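Linen and Bed-Making: Notes for Residents and House Staff

Reading time: 3 minutes

Residents of Haldane House will be aware that the supply of bedding passed to the new linen room in June. The change has gone smoothly on the whole, and the Accommodation Office wishes to thank everyone who returned their old sets promptly. A small number of questions have reached us more than once, and it seems sensible to answer them in this issue.

Each bedroom is issued with 2 fitted or flat sheets, 2 pillowcases and one blanket. Sheets are changed weekly. Blankets are laundered once a month, and additionally on request where there has been a spill or an illness. Residents who prefer to use their own bedding are welcome to do so, provided that it is labelled with the room number before it is sent down. Unlabelled items are kept on the shelf outside Room 13 until the end of term.

Mrs Zulmira Carrilho, who supervises the linen room, has asked us to say a word on folding. Blankets returned in a bundle take up a good deal of shelf space and are slow to count. The preferred method is as follows. Lay the blanket flat on the bed and bring the long edges together. Smooth it from the middle outwards, fold it again along its length, and then bring the short ends together once or twice according to thickness. The result should be a firm rectangle that can be carried under one arm. Thick blankets need fewer folds than thin ones — three folds are generally sufficient.

When a room is being made up for a new arrival, the sheet should be drawn tight and tucked in on the wall side first. The folded blanket is then placed lengthwise on top. It need not be spread out, as many residents prefer to decide for themselves whether they want it on a warm night. Cables and small items should be cleared from the bed before the sheet is changed; loose fittings and chargers have been found in the laundry on several occasions, and one of the machines was out of use for a week in consequence.

Colours and patterns need not match. The linen room holds 178 blankets at present, bought over a number of years, and no attempt is made to pair them with particular sheets. A checked blanket on a plain green sheet is perfectly acceptable. Mr Narayanan Kurup has approved the purchase of further stock, which will bring the total to 200 before the colder months.

Requests for an extra blanket should be made at the front desk between 9 a.m. and 4 p.m. Outside those hours, the duty warden, Rangi Quinlan, holds a key to the linen room and may issue one against a signature. Residents with an allergy to wool or to particular washing powders are asked to inform the desk in writing, so that a suitable item can be set aside for them.
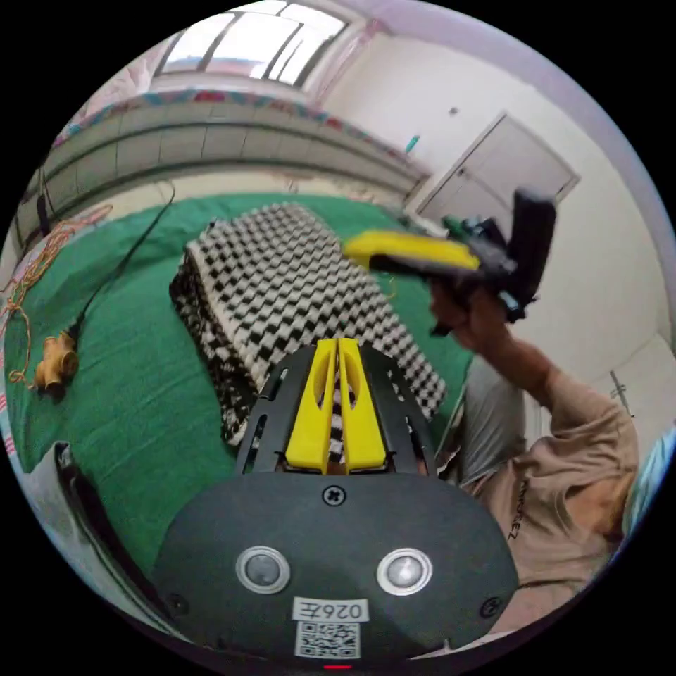 Laundry Room Opening Hours

The laundry room will continue to open at 7 a.m. and close at 10 p.m. The last wash should be started no later than 8.30 p.m.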